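Kadeck Introduces Cordless Hair Straightener for Travel

PLUVVILLE, 9 Jul 2021 - Kadeck, a maker of personal care appliances, today announced a cordless hair straightener that runs on a built-in battery and charges through a USB-C port. The new model is called the Plorkbridge, after the street where the company has its workshop. It goes on sale today in the Kadeck online store and at the Venkataraman chain of beauty supply shops.

The Plorkbridge has ceramic plates and three heat settings. A full charge gives 30 minutes of use at the middle setting. The straightener can also be used while it is plugged in, at the lowest setting only. A lock on the hinge keeps the plates closed in a bag, and the power button will not respond while the lock is on.

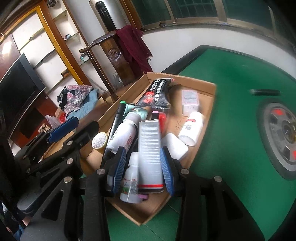
Kadeck began work on a cordless model after customers wrote in about its corded travel straightener, which is still sold. The most common complaints were the short cord and the need for a plug adapter on trips abroad. Early samples were sent to 174 customers in March. Many of them found the power button too easy to press by mistake, and it was moved from the side of the handle to the end. The indicator light was also made less bright.

The handle comes in dark gray or cream. Each straightener is packed with a charging cable, a heat-resistant sleeve and a printed guide. A wall charger is not included. The sleeve can be washed by hand and should be dry before the straightener is put back in it.

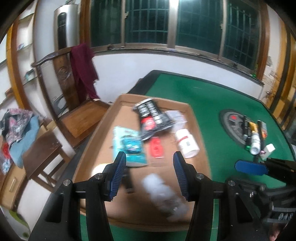
Travelers should check with their airline before flying, as rules on cordless heated styling tools differ between carriers and some do not allow them in checked bags.

The Plorkbridge is covered by a 2-year warranty on the plates, hinge and battery. Replacement sleeves and cables are sold separately. Orders placed through the Kadeck store ship from Pluvville within two business days. Venkataraman shops will have a display model at the counter.

About Kadeck
Kadeck designs and sells hair dryers, straighteners and curling irons for home and travel use. The company is based in Pluvville.

Media contact
Kadeck Press Office, Plorkbridge Street, Pluvville
Product photos and review samples are available on request.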